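Shirt duty at Kallside, with the new arm

I've been folding returns in the back room at Kallside for six years, so I had opinions when they told us an arm was coming in to do the T-shirts!

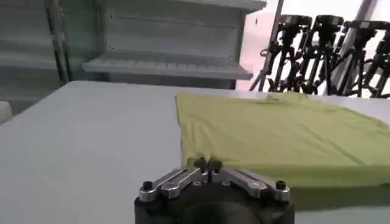 We still do the sweaters and anything with buttons by hand, and the arm gets the plain tees. My first April with it I mostly stood there fussing over sleeves (Teemu Hirvonen, my shift lead, finally told me to go get coffee). Our best day so far was 119 shirts between the two of us, me and the arm I mean.

My job's changed more than I expected. There's less folding and a lot more checking, and I had to learn the stop and restart routine, which took me two tries. My wrists feel great by the end of a shift, but I do miss the chatting across the table. The Biturville store gets theirs next, so if you work over there, come by and ask me stuff before noon.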